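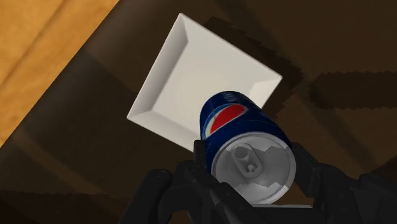 Open day at Griltar: an afternoon with the Monar kit

Posted 1/26/22

The invitation from Griltar promised a hands-on look at Monar, its new simulation kit for people who want to train a robot arm before they can afford one. I put my hand up on the strength of the catering, which the invitation also mentioned. There were sausage rolls. They were gone by the time I'd found parking.

The office is upstairs from a tile showroom and you sign in on a tablet that asks for your favourite colour and does nothing with it. After that there's a short talk, a long talk, and then they let you at the desks. I counted myself lucky to get a chair.

Monar is sold as software plus a set of ready-made rooms. You pick a room, pick an arm and gripper, and set it a job. The one on offer to visitors was the household package, and the job was the sort of thing my kids have declined to do for years: a can of Pepsi and a white plate, get the one over to the other. You can run it from several viewpoints, including one down by the gripper that had me tilting my head like a confused spaniel. I'd recommend starting with a wider view and working your way in.

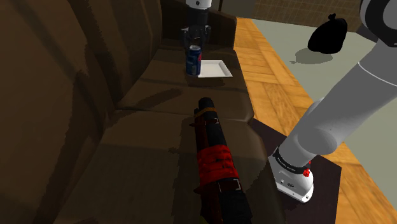

The living room is the default and somebody on the design side has clearly lived in a share house. There's a leather couch, parquet flooring and a tied-up garbage bag that stays where it is, as they do. I asked whether the bag could be assigned as a task. It can, in the next tier up.

Setting up a job took me longer than the brochure suggested. The menus were organised by someone who already knew where everything was. "Approach" and "pre-approach" live on separate tabs, and the button for saving a run sits right beside the one for throwing it away. I found the second one first. On the other hand the arm is pleasant to steer once you've got a feel for it, and slowing the whole thing down to a crawl is a single key press. I used that key a lot.

The shadows deserve a mention. They have stairs in them. I'm told there's a quality setting and that the demo machines had it turned down to keep things moving, which is fair enough, though if you plan to train anything that relies on a camera I'd want to see it turned up before handing over money.
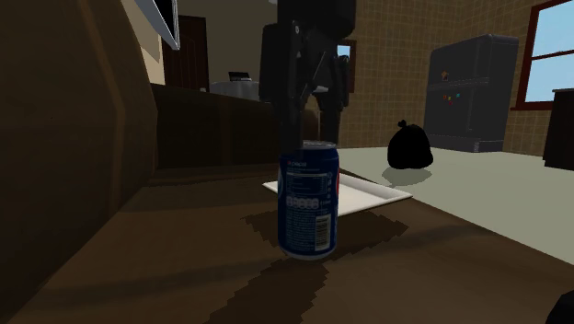

Which brings me to the price. A single-seat licence is $3,150 a year, with 20 rooms included and email support from Deschamps, the reseller, who had a table near the door and a bowl of mints. Extra grippers are sold separately. The trial lasts 40 days and wants a credit card. You get 2 export formats, and one of them is Jiter's, so if your lab is already running Jiter controllers you're in good shape. If it isn't, bring a programmer and be nice to them.

I sat in on the Q&A at the end. Someone wanted to know how well a grip learned in the simulator carries over to a real arm on a real table, and the answer went on for a fair while and used the word "journey". My own question was about soft objects, cushions and tea towels and so on. Those are due in November.

Would I buy it? For a teaching lab, probably, if the menus get a tidy-up. For my shed, no. I took the trial form, a pen and a handful of the mints, and got back to the car with four minutes left on the meter.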